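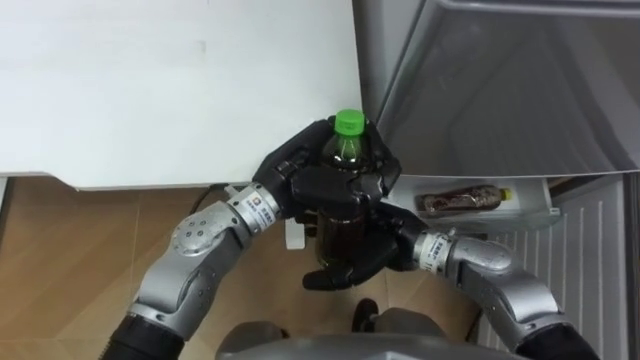
양팔 로봇 제어·인지 소프트웨어 엔지니어 채용 (2명)

데모 영상을 믿지 않는 분을 찾습니다. 로봇이 냉장고에서 음료를 꺼내는 영상은 이제 흔하고, 저희도 몇 편 만들어 봤습니다. 그런 영상으로는 같은 동작을 다른 집 주방에서, 다른 병으로, 사람이 옆에서 손대지 않고 되풀이할 수 있는지 알 수 없습니다. Pirnico 로봇소프트웨어팀은 그 부분을 다룹니다.

팀이 쓰는 작업 계획기 Abugri는 솔직히 아직 미덥지 못합니다. 지난 3월 내부 시험에서 나온 실패 기록이 321건인데, 그중 상당수는 원인 분류조차 끝나지 않았습니다. 인지가 틀린 것인지, 계획이 무리했던 것인지, 손가락 제어가 늦었던 것인지 로그만으로는 구분이 안 됩니다. 입사하시면 이 기록부터 읽게 됩니다.

맡으실 일
- 다지 손 두 개로 물체를 함께 잡을 때의 힘 배분과 접촉 판정
- 투명 용기, 어두운 액체, 반사면이 섞인 환경에서의 자세 추정
- 문이나 선반 가까이에서 두 팔의 충돌 회피 궤적 생성
- 로그 재생 도구 Pastden 유지보수 (문서가 거의 없습니다)
- 시뮬레이션 성공률과 실기 성공률의 차이를 숫자로 보고하는 일

필요한 경험
- C++와 Python으로 실시간 제어 또는 인지 코드를 운영해 본 경력 2년 이상
- 실제 로봇을 고장 내 보고 그 경위를 글로 정리해 본 경험
- ROS 2 사용 경험. 싫어하셔도 됩니다.

학습 기반 정책을 다뤄 본 분도 환영합니다만, "데이터를 더 모으면 해결된다"는 답은 면접에서 점수가 없습니다. 어떤 데이터를 왜 모아야 하고, 모은 뒤에도 안 되면 무엇을 의심할지까지 듣고 싶습니다. 대형 모델 하나로 계획부터 손끝까지 처리하자는 제안 역시 기준선 비교가 있어야 검토합니다.

근무와 전형
정규직이며 수습 기간에도 급여는 전액 지급합니다. 실기 시험이 잦아 전면 재택은 어렵습니다. 서류 검토 후 기술 면접을 보고, 합격자에 한해 처우를 협의합니다. 코딩 테스트 대신 실패 로그 한 건을 드리고 함께 읽습니다. 모회사 Skanholm의 공통 인성검사는 저희 팀 지원자에게 적용하지 않습니다.

지원서에는 이력서와 함께, 본인이 참여한 시스템 중 발표 내용보다 성능이 낮았던 사례를 한 쪽 이내로 적어 주세요. 마감은 2026년 4월 17일입니다.

댓글

모터값: 321건을 공개한 건 좋은데 전체 시도 횟수는 왜 없나요? 분모가 없으면 판단이 안 됩니다.

Pirnico 채용: 맞는 지적입니다. 시험 조건이 중간에 바뀌어 합산하지 않았습니다. 조건별 수치는 면접 때 보여 드립니다.

grasp_ng: 투명 용기 자세 추정은 깊이 센서 단독인가요? 그렇다면 지원 전에 말리고 싶네요.

야근반대: 연봉 범위도 좀 적어 주세요. 성공률만 숫자로 보고할 게 아니라.

채용 문의: Pirnico 로봇소프트웨어팀 | © Pirnico. 무단 전재 금지 | 맨 위로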